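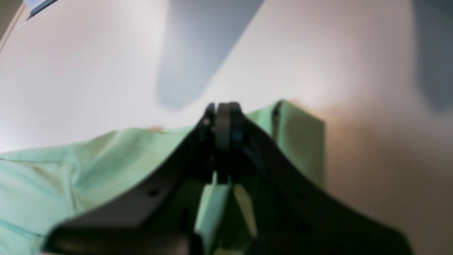
Linen folding room: monthly check
Site: Viltimen guest house, ground floor
Month: June 2024
Checked by: Séverine Ferrand
Copy to: Baptiste Masson, Lacey Blackburn

Mark each line OK, Action or N/A. Write a comment wherever something needs doing, and put a name against it.

1. Floor and walkways

1.1 Carpet flat, no lifted edges or loose threads: OK
1.2 Walkway between door and folding table clear: OK
Comment: It was not clear in April, when the Lemaire delivery crates were stacked there. They now go straight to the store.
1.3 Nothing stored behind the door: Action
Comment: Two mop handles and a broken drying rack. Lacey to take the rack to the tip and find a hook for the mops.
1.4 Fire exit sign lit: OK

2. Folding table

2.1 Top clean before work starts: OK
Comment: Wipe with the Premus spray and a dry cloth, then leave it until it is fully dry. Pale cloths show every mark.
2.2 Legs locked, table does not rock: OK
2.3 Edges smooth, nothing to snag fabric: Action
Comment: Small rough spot on the underside, door end. It caught my sleeve. Sand it or tape it for now. Baptiste.
2.4 Working height suits the people using it: OK
Comment: Mercedes Flores asked for the table to go up a notch and is happy with it. Sandrine Royer has not tried it yet. Ask her when she is back from leave.

3. Cloths and towels

3.1 Stock fully dry before folding: OK
3.2 Hems and seams sound: Action
Comment: 14 green cloths checked. Hems mostly fine. Two have stitching coming away at a corner and are in the mending box. Please do not put them back on the shelf because they look all right from the front.
3.3 Stains: OK
Comment: One tea mark, sent back for a second wash.
3.4 Stacks no higher than 30 cloths: OK
3.5 Folding to the agreed pattern: Action
Comment: Long cloths are to be folded lengthwise first, into a strip, and laid straight across the table before the next fold. Creases should be smoothed out towards the ends by hand at this stage. Once the cloth has been folded again they stay in. 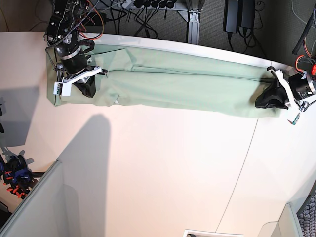 Check the long lower edge before going any further. If it is puckered, or a corner is poking out, open the strip and start again. Several stacks on the shelf had corners showing and I have asked for them to be redone. Mercedes will go through the pattern with the weekend staff.

4. Electrical

4.1 Plugs and sockets undamaged: OK
4.2 Leads kept off the walkway: OK
4.3 Iron switched off and unplugged at end of shift: Action
Comment: Found switched off but still plugged in. Both, please, every time.
4.4 Test labels in date: OK

5. Storage and lifting

5.1 Shelves fixed to wall: OK
5.2 Heavy items at waist height or below: Action
Comment: Box of 1000 Proltura laundry tags was on the top shelf. It weighs more than it looks. I have moved it down to shelf 4, counting from the top, and it should live there.
5.3 Step stool present and sound: OK
Comment: One rubber foot is wearing thin. Not urgent, but look at it next month.
5.4 Trolley wheels and brake: OK

6. First aid and notices

6.1 First aid box stocked: Action
Comment: Short of plasters. Baptiste to order.
6.2 Emergency numbers on the wall and readable: OK
6.3 Accident book in the drawer: OK, no new entries

Actions carried over from the last check: window catch still stiff. It opens, but it needs two hands. Baptiste has rung the joiner and is waiting for a date.

Signed: S. Ferrand
Next check: first week of next month, Sandrine Royer if she is back, otherwise Lacey Blackburn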